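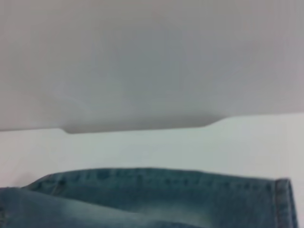

About Us

We use cookies to remember your preferences and to see which pages people read. By continuing to use this site you agree to this. Accept / Manage settings

Eninstead Neighbors for Fair Housing is a local campaign group for people who rent their homes, people who used to rent their homes, and people who just think that a town ought to be somewhere its own residents can afford to live. We are not part of any political party, though plenty of our members belong to one, and you would be surprised how well they get along once there is a leaking roof to talk about.

We began on the Dremach side of town, in the laundry room of an apartment building, which was the only place with enough chairs and a door that closed. The building had just changed hands, and everyone on the second and third floors had found the same letter under the door, saying that the rent was going up and that the storage lockers and the courtyard would now cost extra. There were 14 of us at that first get-together, and most of us had only ever nodded to one another on the stairs. We drank a great deal of coffee, we read the letter out loud (twice, as one neighbor had come in late from work), and by the end of the evening we had written a reply that every household signed. The new owners dropped the courtyard fee. They kept the locker fee, and some of us are still sore about it!

Word got around, as it does. A cousin of somebody in the building lived over in the Ghanem Street apartments and had a heating problem, and then the folks next door to her had a problem with their deposit, and before long we were meeting in the back of the library and putting out a newsletter. We picked a name, we opened a bank account, and we wrote ourselves a set of rules that runs to 12 pages and that we'd gladly shorten if we could ever agree on which parts to take out.

What we do

Most of our work is pretty ordinary, and we like it that way. We help renters read their leases before they sign them, and we sit down with them afterward if something goes wrong. We explain how to ask for a repair in writing, how to keep copies, who at city hall handles complaints about heat and water, and what to expect when an inspector comes by. We aren't lawyers and we never pretend to be, so if you need one we will tell you so and help you find the right phone number.

We also go to city council meetings, all of them, even the long ones about parking. A lot of decisions that touch renters are made late in the evening when the room has emptied out, and we think it matters that somebody from the neighborhood is still in a seat when the zoning items come up. Members take turns, and whoever goes writes up what was said in plain language for the newsletter. If you would like to speak at a meeting yourself and have never done it before, we'll go over your comments with you, time them, and sit beside you while you wait to be called. Speakers get three minutes, and it goes by faster than you'd think.

Then there are the campaigns. The one that takes up most of our time at present is about the old Trovonetti cannery by the rail line. The city owns the land and has been talking about what to do with it for longer than we've existed. We want a good share of whatever is built there to be homes at rents that people who work in Eninstead can pay, and we want that promise put in the sale agreement, in writing, where it can be enforced. We have knocked on doors up and down the streets nearest the site, and we've heard all kinds of views, including from people who would much prefer a park. (We'd like a park too, and we think there is room for both, but that is a longer conversation and we're happy to have it with anyone who stops by.)

Our other big push is for a rental registry, so that the city keeps a list of rental properties along with the name of a real person who can be reached when the boiler quits. Several council members have told us they are open to the idea. We've asked for it to be on the agenda in June.

How we make decisions

Every member gets one vote, and you become a member by living in or near Eninstead, agreeing with our basic aims and filling out a form. Dues are $2 a month, and if that's a stretch right now, check the box on the form and it's taken care of with no questions asked. We don't accept money from candidates, from parties, or from companies that buy, sell or manage housing. Our accounts are open to any member who wants to look at them, and they make for short reading.

We don't endorse candidates either. Before each local election we send everyone on the ballot the same set of questions about housing, and we print the answers just as they come back, spelling and all. People sometimes press us to say who we'd vote for, and the truth is that we would not agree among ourselves.

Landlords are welcome too, by the way. We have a few as members, mostly people who rent out the other half of a duplex or the house they grew up in, and they've taught the rest of us a good deal about insurance, property taxes and what a new furnace costs. Several of our suggestions for the registry came from them.

Come and see us

We meet on Wednesday evenings at 7 in the back room of the Eninstead library. Come in by the side entrance after the main desk closes, and follow the sound of talking. Children are welcome, and there's a corner with crayons and paper. The room is on the ground floor with no steps. If you need an interpreter, let us know a few days ahead and we will do our best to arrange one.

You don't need to have a problem to come along, and you don't need to know anything about housing law or how the council works. Many of us came for the first time just to listen, and a fair number still mostly do that. If evenings are hard for you, we can always use a hand with delivering the newsletter, putting together mailings or making phone calls from home, and we can usually find somebody to meet you for a cup of coffee near wherever you happen to live.

Sign up for our newsletter! Enter your email address below to get meeting notes and campaign news. You can unsubscribe at any time.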